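Drumton, 19/09/2022

PULTER PUBLISHES BENCH TIDYING GUIDE AND ASKS BUYERS NOT TO EXPECT TOO MUCH OF IT

Pulter, the small storage and workroom supplier based in Drumton, today publishes a free guide to sorting wire and cable on a shared work table. The guide covers 11 pages and is the first we have put out since January, when we withdrew our old one.

We withdrew it for a simple reason. It promised a clear table in a single afternoon, and we no longer believe that anyone gets a clear table in a single afternoon. It also told readers to buy a bin for every kind of wire they owned. We sell bins, so readers were right to raise an eyebrow.

The new guide starts with three bins. They are open plastic ones in plain colours, and they stand in a row at the back of the table where an arm can reach them. One colour takes one kind of wire. There are no printed labels to peel off and no lids to lose. Whether people stick to the colours is another matter, and the guide is frank about that.

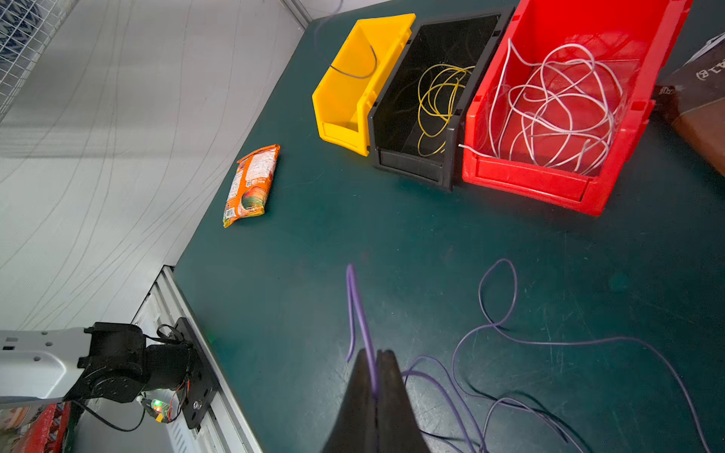
Yellow, black and red bins side by side, with purple cable still to be sorted.

Thin wire is the hard case. It springs back out of whatever it is put in, and a loop that hangs over the edge of one bin will soon be caught up with the contents of the next. We have read a good many articles claiming that the cure is to wind every length round the hand and tie it. That may suit a person with 7 cables. It does not suit a busy table, and we doubt that most of the people giving the advice follow it themselves.

Our own advice is duller. Pull out the long, heavy cable first. Leave the short, thin stuff until last. Put a tangle in the bin as a tangle if it is all of one colour, and sort it out on the day it is needed. The guide gives six steps in all - the draft had more, and we cut the ones that sounded good and did nothing.

It also deals with food. Workroom rules nearly always ban it, and in our experience the rule lasts until the first tea break. A bag of crisps ends up on the table, then a second packet, and before long both are treated as part of the furniture. We would sooner people gave snacks a place of their own, well away from the wire, and cleared that place at the end of the day. A sign on the wall will not do the job.

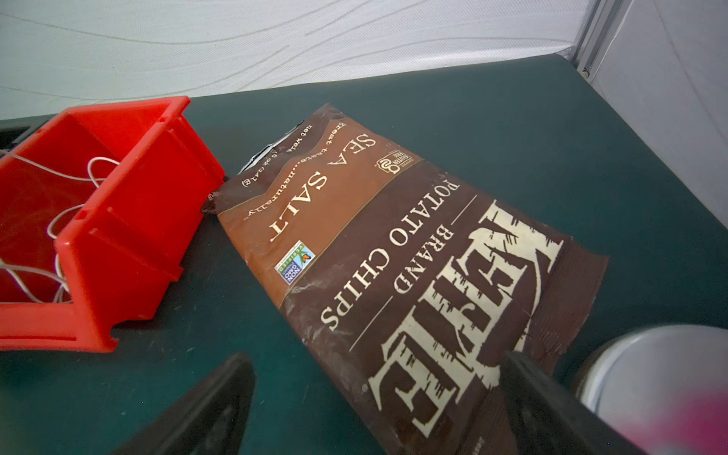 TESTED AT MITATBRIDGE, WITH MIXED RESULTS

An early version of the guide was tried out by 390 readers of our Mitatbridge newsletter. Many liked the three-bin row. Fewer liked being told to put things away as they went along, and several said they had heard it all before. So had we. It stayed in because we have found nothing better, and we make no claim that the guide saves money, floor space or time.

Walls get a chapter to themselves. Pulter has long been wary of wall storage, which tends to be sold on the strength of photographs and then used as a shelf for whatever has no home. Our view has softened a little. A wire-mesh basket fixed to the side wall will hold a glass tumbler and a couple of bowls stood on edge, and that is crockery the table no longer has to carry. We are less sure about rows of hooks. Four on a rail look very willing, but hooks do nothing for loose wire spread over the table in front of the bins, and that is where most of the trouble lies.

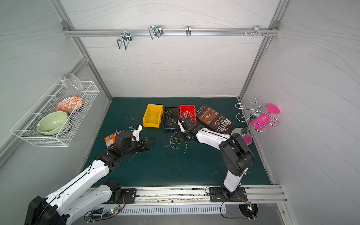 Pulter has sold storage from Drumton under the same plain rule for years: if we would not use a thing ourselves, we do not stock it. That rule has cost us a few popular lines, and the decorative stand was nearly one of them. The guide now allows for it, with conditions. A chrome tree with curling arms keeps a wine glass upside down by its foot and takes up only a back corner, so we accept that it earns its place where drinks are served. On a table that is mainly for wire, we would still ask what it is doing there before buying one.

The guide will be followed by a shorter one on drawers, written with our supplier Çınar. No date has been set, and we would rather leave it that way than announce one and miss it.

NOTES FOR EDITORS

The guide is free and may be copied in full or in part, provided the section on its limits is kept in. Printed copies are available from the Pulter counter in Drumton while they last. Review bins can be lent on request and should be returned empty.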